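Bemari slotted aluminium bench top: my review after the first months
October 2025

I bought the Bemari bench top in February, to replace an old board which I had used for small assembly work. I am not a professional. I repair small things, I glue, I measure, and I need a surface that stays flat. English is my second language, so please forgive me if I use a wrong word for some part.
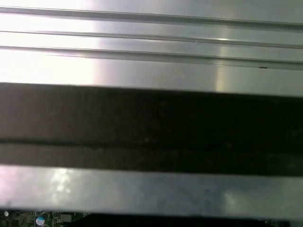
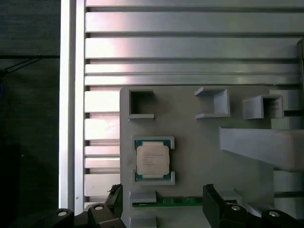
I ordered the top from Ifans, and it came well packed, with cardboard on all sides and a bag of screws taped to the paper. The price was 458 pounds with delivery. For me this was a lot of money, and I waited a long time before I decided. A cheaper top from Hundimby was also on my list, but its slots were too far from each other for my small clamps.

The first thing I noticed is how stiff it is. I put my full weight on one corner and I could not feel any movement. My old board had become lower in the middle over the years, and every tray I put on it rocked a little. Now a tray sits as it should. If you work with small parts which like to roll away, you will understand why this makes me so happy.

The slots are useful, but you must learn them. They take the usual nuts, and you can slide a clamp to almost any place along the length. Across the width you have less freedom, of course. The instructions show only one drawing for this, very small, and I had to write to the shop. Sioned Ruddock answered me the next day and explained that the nuts must go in from the open end before the end caps are fitted. I had already fitted the caps. To take them off again cost me one evening and one fingernail.

Now the things I like less.

The metal is bright. If your lamp stands at the side, the light comes back into your eyes, and thin black lines on a ruler become hard to read. I tried 3 positions for the lamp before I found one that is comfortable – high up, and a bit behind my shoulder. A duller finish would be better for people who work in the evening.

Dust and crumbs of plastic go into the slots and stay there. A cloth does not reach them. I use an old toothbrush first and then the thin nozzle of the vacuum cleaner, and every 2 weeks I do it properly. You can buy cover strips to close the slots you do not use. I bought a set from Cedura and they fit, although one of them had to be cut shorter by 50 mm with a knife.

It is also cold to the arms in winter. I put a piece of felt at the front when I sit for a long time.

Small parts make a loud noise when they fall on it, so I keep everything in trays with a raised edge. I would advise the same to anyone with neighbours.

Would I buy it again? Yes, but I would read the instructions to the end before I touch the end caps. For wood carving or painting I think it is the wrong surface, and a simple wooden top will serve you better for much less money. For measuring, clamping and patient work with little pieces I am very satisfied with it.

I give four stars out of five. The missing star is for the drawing.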